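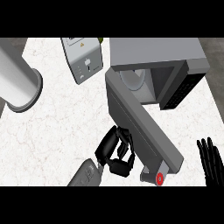
A gray appliance with a yellow warning triangle, on a marble countertop.

The airship people are back, and they would like you to stop bringing up the past. Noreen Baloch has been selling the idea of slow freight for 14 years, first at Vilter and now at Leleck, and she can spot the question coming from across a room. It is always the same question. It involves hydrogen.

Leleck uses helium, which does not burn and costs accordingly. Its prototype, the Lakon, is 309 feet long and spent most of April tied to a mast, waiting for the wind to drop. When it did fly, it covered 39 miles at the speed of a cautious school bus.

"We landed where we meant to," Baloch says. "People skip over that part."

Her chief pilot, Younes Ramadan, used to fly cargo jets and misses the coffee service. He describes steering the Lakon as sending a polite letter and waiting for a reply.

The company says it has letters of interest for more than 50 ships. A letter of interest, Ramadan notes, is also lighter than air. The next flight is planned for 2025-07-15, wind permitting.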